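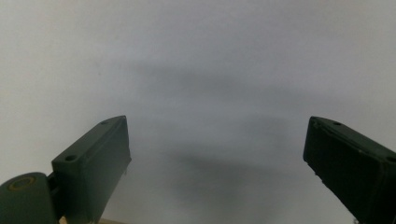
Behrouz Bagheri wrote in after the September issue that the Skotden hand gripper had stopped reporting full closure on his bench as well, always past the first hour. We have repeated the test. Of 267 open-close cycles, 99 ended with a width error and 2 with a stall. The fault follows the encoder cable, which chafes at the pivot. Until Flondo ships the new clip, stop work at 100 cycles, switch off and check the cable before reaching between the fingers.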